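Salt Dough Handprints – Your Questions

Does the no-bake version work?
I doubt it. Ours sat out for 6 days and still bent in the middle.

Do I need the special kit?
No. It's flour and salt in a nicer bag.
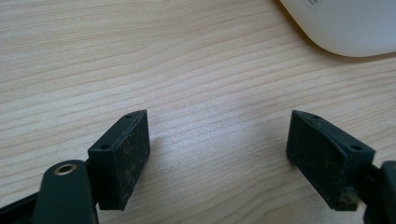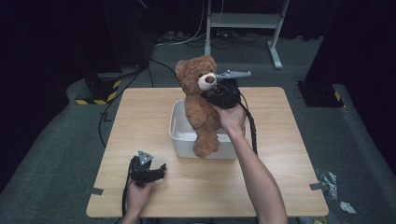
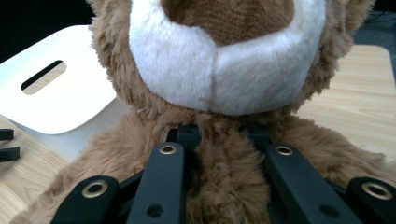
The brown teddy bear, second and third photos.

Will glitter glue seal it?
So people claim. Mine went soft by November – use varnish.

Can a toddler do this alone?
Every blog says yes. Plan on 15 minutes of help, plus sweeping.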